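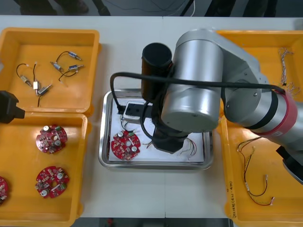 Kumex Assembly Cell Guide
Home Contents Set-up Daily Use Faults Spare Parts Contact

Section 11. When the arm snags a wire

Sooner or later you will have a snag. It happens to careful people, and it is the fault we get the most mail about, so please don't feel bad when your turn comes. This section walks you through a safe recovery and then through the checks that keep it from coming back the same afternoon. It replaces the older page that went out in November, which left out the step about the second arm (our thanks to Mireille Harb at the Dreltbridge shop, who wrote us a long and very kind letter about that).

You will usually meet a snag as fault 219, "unexpected load at wrist." The arm stops where it is and the Erar controller holds it there. Sometimes there is no fault at all and you simply notice a harness being dragged along with the gripper. Treat both the same way.

CAUTION: A held arm is still under power. Do not reach into the tray, or between the fingers, until step 3 is done.

11.1 Freeing the arm

1. Press the stop button on the pendant. Press it even if the arm has already stopped by itself.
2. Look over the whole table and find where both arms are resting. The second arm may be parked out by the bins on the far side, where it is easy to forget while you are busy with the first.
3. Switch off drive power to both arms at the Boutros cabinet and hang your tag on the switch.
4. Follow the snagged wire with your eyes from one end to the other before you touch it. Take your time with this one.

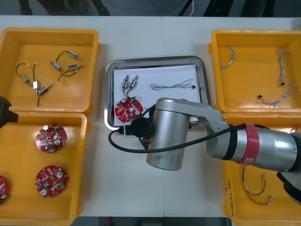
5. Support the circuit board with one hand, flat against the tray, so that no pull reaches its connectors.
6. With the other hand, ease the wire off the gripper toward its slack side. If it won't come, stop and go to 11.2.
7. Check the arm's own cable too. It should have enough slack for the wrist to turn, with no loop hanging low enough to catch on the rim of the tray.
8. Clear the tray down to the paper liner, and replace the liner if it has torn or bunched up.

NOTE: Please resist the urge to jog the arm backward to free a wire. We know it looks quicker. A plug can come out with its socket attached, and then you have a scrapped board as well as a lost half hour.

11.2 If the wire is caught between the fingers

Leave the power off and open the fingers with the hand release on the side of the gripper, 2 full turns counterclockwise. Hold the harness near its label while you do this so it doesn't drop and tangle with its neighbors.

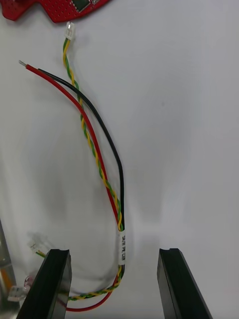

Look closely at any plug that is still seated in a board. It should sit square, with the wires leaving it in an easy curve. Then look for bare wire ends. Any harness showing bare metal outside a connector goes in the reject box until someone has compared it with the drawing, even if you feel sure it came that way.

11.3 Starting up again

1. Remove your tag, step back from the table, and restore power.
2. Clear fault 219 on the pendant.
3. Set speed to 150 on the pendant's dial page, which is the slow setting, and run one cycle with an empty gripper while you keep a hand on the stop button.
4. If the fault comes back during this cycle, power down and call us before trying again.

Write the snag in the cell log, with the harness type and which bin it was picked from.

Kumex Customer Support, Dreltbridge | Guide revised 2018-12-14 | All rights reserved | Back to top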